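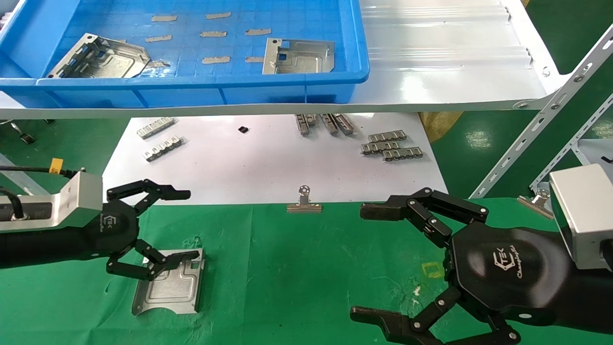
Two robot arms at a bench, with plates and tape strips in the blue tray and one plate on the mat.

Workness Workshop Tips
Can a machine do the fiddly jobs yet?
December 20, 2019

Readers keep asking whether it is worth waiting for a robot before sorting out a bench, a packing table or a utility room. The short answer is no. Machines are good at some parts of these jobs and poor at others, and the things that help a machine help a person just as much. Most of the tips below cost very little and can be done this week.

What they can manage now

Picking up a stiff part from a known place and putting it in another known place. If the part is always the same shape and always in the same spot, a robot arm will do this all day. Pressed metal plates are a fair test. They hold their shape, they have edges to get hold of, and they don't mind being set down a bit hard.

Floors. The round vacuum cleaners are fine on hard floors and short carpet. Pick up socks and phone leads first, and do the stairs yourself.

Washing dishes. It is easy to forget that a dishwasher is a machine doing a chore. Loading and emptying it is still your job.

What they can't manage well

Tape. Short strips of sticky tape are awkward even for people. They curl, they stick to the finger and they stick to each other. Peeling a strip, lining it up and pressing it down without a crease is a lot to ask of a gripper.

Flat parts on a hard surface. A thin plate lying flat gives the fingers nothing to get under. A soft mat helps, as it gives a little at the edge. So does resting one side on something so that it tilts.

Small clips in a heap. Pulling one out of a tangle without bringing two more with it is slow work for a machine. It is slow work for us too, if the heap is big enough.

Folding. Towels can be done, slowly. Fitted sheets, no.

Setting up a bench that suits either

1. Put loose parts in a tray with a lip. Anything that gets knocked stays in the tray and off the floor. A strong plain colour makes silver parts easier to find.

2. Keep the tray on a shelf above the work, not beside it. You get the whole surface back. Set the height so you can see into the tray without standing on your toes.

3. Work on a mat. A green cutting mat is fine. It stops parts skating about and saves the bench top. Hold the edge down with binder clips if it won't lie flat. They are cheap and come off in a second.

4. Mark where the job goes. A rectangle of coloured tape on the mat is enough. Put every piece down inside the mark, the same way round each time. Replace the tape when it gets too faint to see at the end of the day.

5. Lay clips out before you start. Five minutes spent spreading them out on a clear bit of bench is less annoying than digging for each one.

6. Cut your tape in one go, a batch at a time. Lay the strips in rows with a gap between them and fold one end over on each for a tab. Don't cut more than you will use before lunch - dust gets to it.

7. Tie cables back. This applies to lamps, glue guns and drills as well as anything cleverer.

Is it worth buying one?

For a home workshop, no. A hobby arm that can lift a jam jar will want more setting up than the job it replaces. We ran the sums for our own packing table in Tunstall, where we send out 2904 fixing kits a year. Each kit has 13 parts in it. By hand, with the trays laid out properly, we fill 12 kits an hour on a good morning. The one supplier who came to look said he would want the parts fed in singly and all facing one way. We sorted the trays as he suggested, for our own sake, and left it there.

The Cenosville shop has an old Dastisus label feeder that puts stickers on flat boxes. It does that one job and has gone through 2000 boxes since it was last serviced. Tall boxes are still labelled by hand.

If you are looking at a machine for a small firm, take your own parts along to the demonstration, including the bent ones. Ask to see it pick up a dropped part. Ask who resets it when it stops, and how long that takes - then ask the person who does the resetting.

Next page, in January: storing sandpaper in a damp shed.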